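About Follavstead

Follavstead collects demonstration data for teams that train robots to work with their hands. We plan tasks, record people doing them, check the recordings and deliver them in a form that a training pipeline can read. We do not build robots, and we do not train models for sale. The company was set up by Mieczysław Chmielewska and Kazimiera Kołodziej, who had both spent years on the receiving end of poorly labeled recordings.

What we record

Most of our work is tabletop manipulation: sorting, placing, stacking, opening and closing, putting things into holders and taking them out again. The objects are ordinary ones. Office supplies, kitchen items and packaging make up most of the stock. A client may send its own parts, provided they arrive with a written description of which contacts are allowed and which are not.

Operators work with a pair of hand-held grippers. The operator moves the tool directly, so there is no remote arm to steer and very little delay between intent and motion. The jaws set the limits. A grasp that needs five fingers cannot be recorded, and a grasp that can be recorded is one a parallel gripper has a fair chance of repeating.

Each task starts as a one-page sheet. The sheet names the objects, the starting area for each, the end state and the conditions under which an episode is thrown out. For a pencil-and-organizer task, for instance, it says whether a pencil may be passed from one gripper to the other, which way the tip should face at the end, and whether contact with the wall of the compartment counts as a fault. 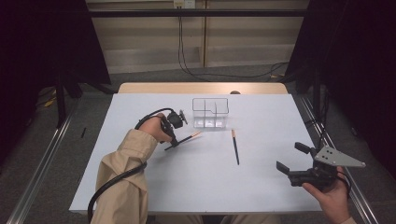 Start positions are changed between episodes according to a list drawn up before the session. Operators do not choose them. Left to themselves, people put things back where they are easy to reach, and a model trained on the result learns a much smaller table than the client has.

Clear and reflective materials are scheduled separately and reviewed more slowly. Edges are hard to find in the recordings, and a placement that looks right from one view may be off by the thickness of a wall. The same applies to thin dark objects when they come close to dark gripper jaws.

How we check it

A standard batch is 400 episodes of a single task. Every episode is watched by a reviewer other than the operator who recorded it. The reviewer marks the start and end of each grasp, notes any drop or regrasp, and gives the episode one of 4 grades:

A - complete, no faults
B - complete, with a recovered fault
C - incomplete, usable in part
D - rejected

B episodes are kept and labeled. Several clients ask for more of them than we can supply, as recovery is difficult to stage and staged drops tend to look staged. D episodes are deleted once the client has signed off on the batch report.

Timing between the grippers and the video is checked at the start and end of every session. If the two checks disagree by more than the limit in the contract, the session is recorded again at our cost.

Software and formats

Recordings are handled in Rurkia, our in-house tool for review and labeling. It stores the raw streams untouched and keeps all edits in a separate layer, so a label can be traced to the person who set it. Exports follow the client's schema. Where the client has none, we supply ours, with documentation.

People and sites

We have three recording rooms at our Wasilewska site. Review and data storage are at Cakaditz. New operators practice on tasks that are not delivered to anyone until their A and B rate is steady - the length of this period varies a good deal from person to person.

Mieczysław is responsible for task design and the recording rooms. Kazimiera runs review, Rurkia and client delivery. Questions about a possible project should include the object list, the gripper type and the number of episodes wanted.

Page last revised February 2026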